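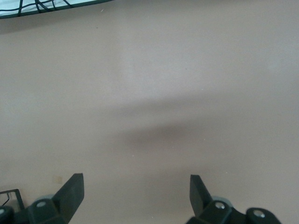
Plain, pale and matte – kind to tired eyes.

Small workshop habits for people who build small buildings

Posted 29/05/2021 in Bench Tips

I've been putting together the town of Drunmont (a made-up railroad town, HO scale, lives on shelves in my spare room) for longer than I'd like to admit, and I get a lot of emails asking how I keep the glue off the windows. So I'm putting all my bench tips on one page and I'll keep adding to it when I remember more. They're in no order at all. Sorry!

Glue

Put out less than you think. I squeeze a drop the size of a lentil onto a jar lid and pick it up with a toothpick, and when it skins over I throw the toothpick away and start a fresh drop. I used to work straight from the bottle and every wall I built back then has a shiny corner. For clear windows I only use white glue, never superglue, which fogs the plastic and there's no getting it back. If you already fogged one, a thin coat of clear gloss over the pane hides a surprising amount.

Keep superglue in a screw-top jar with one of those little moisture packets that come in shoe boxes. My last bottle went all winter that way. And please stop cleaning the nozzle with a pin – snip a sliver off the tip when it clogs, and put the cap on straight.

Blades

Change them! I was so stingy about this. A dull blade crushes basswood and leaves fuzz on card, and then you spend twenty minutes sanding what a new blade would have cut clean. I start a new one for every building. Old ones go in a pill bottle with a slot cut in the lid, and when it's full I tape it shut.

For window openings, cut the corners first. Press the point in at each corner, then join them up with three or four light passes along a steel ruler. One heavy pass wanders off with the grain every time.

Strip wood

Sort it by thickness, stand it up in cardboard mailing tubes, and write the size on the tube and on the end of each bundle. I bought a big mixed lot at the Flivport swap meet one November and didn't label any of it, and I'm still holding pieces up to the light and guessing.

Stain before you glue. Stain won't soak in where glue has been, so you get pale blotches right at the joints where everybody looks. I mix mine from rubbing alcohol and a few drops of black ink in an old jelly jar. Dip, wipe, lay it on newspaper, turn it after a few minutes so it doesn't bow.
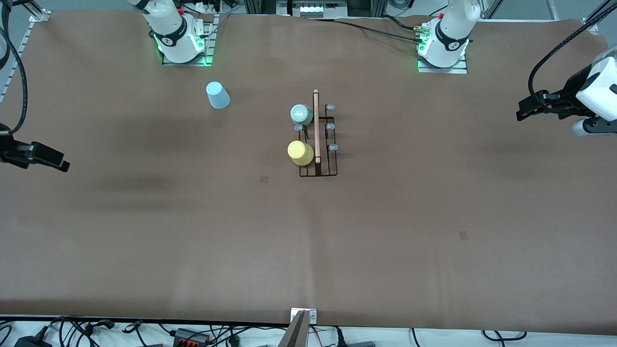
A big table with a brown mat over it.

Lighting

Two lamps, one on each side, and turn off the ceiling light. With one lamp you're always working in the shadow of your own hand. I use daylight bulbs for painting and warmer ones for everything else. If you match colors under a yellow bulb you'll get a nasty surprise by the window the next morning (ask me about the Chege Feed & Grain building, which was supposed to be barn red).

Shingles

My sheet of laser-cut shingle strips had 49 rows on it and I lost my place constantly until I started numbering the backs in pencil. Rule guidelines on the roof before the first row goes down, and start at the eaves. Check against the guidelines every few rows. You can nudge a row while the glue is soft, and you'll want to. Leave a little overhang at the ends and trim it all in one go when it's dry.

Drita Živković wrote in to say she rubs each strip with a brown crayon and then buffs it with a paper towel before gluing. I tried it on the depot and it's lovely, much softer than paint. Thank you Drita!

Brushes

Rinse halfway through, even if you're using the same color. Paint creeps up under the metal part and that's what makes the bristles splay. At the end I wash mine with a bar of plain hand soap, shape the tip with my fingers and let them dry lying flat. I have 11 brushes in the jar and use the same three. The wrecked ones are good for drybrushing and for dusting chimneys.

When you drop something

Don't move your feet. Put a flashlight on the floor and roll it slowly, so that small parts throw a long shadow. If that doesn't work, stretch an old nylon stocking over the vacuum hose and go over the rug. I found an Oline door casting this way that had been missing since the hotel, plus two earrings.

Cut small parts off the sprue inside a clear plastic bag if they're the kind that ping. It feels silly and it works great.

Next time I add to this page it'll be about gutters, which I've finally got the hang of using florist's wire and a lot of patience.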